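Snacks, the kettle and a bed for a table

When the weather turns I stop going out in the evenings and the bedroom becomes the place where I eat, read and sort things. I have been in this flat since 2012 and there has never been a proper table in here. The bed does the job. Anything that needs sorting gets put on the covers first.

This time it was the snacks. I had a carrier bag from Cormier, the shop near the station, and a few odd sweets left from before. 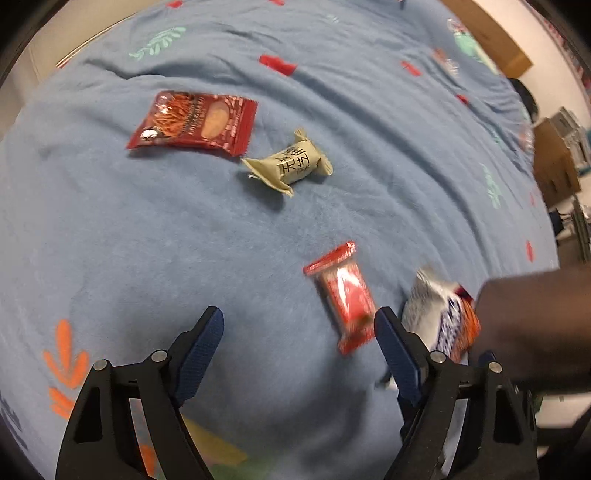

Urkotton
13 November 2015

The red packet is the sort of thing I would open first and finish without noticing. The twist-wrapped sweets last longer, and they are good with tea. I try to keep the small bars for work, but they rarely get there.

Loose sweets on a bed are a nuisance. They slide into the creases and you find them later with your foot. So everything goes on a tray now, the green one with the raised edges. I bought it from Gusska in February for plants and it never held a single plant.

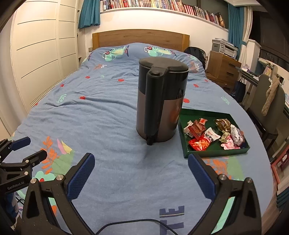
The other thing I wanted to settle was where to keep the kettle. It normally lives in the kitchen, but that means a cold walk down the hall for every cup. I have thought about putting it on the chest of drawers - there is room if I move the printer. It would always be filled and switched on over there, never on the bed.

I still need a tin with a lid for whatever is left over. Dedano had a plain one but it was too shallow.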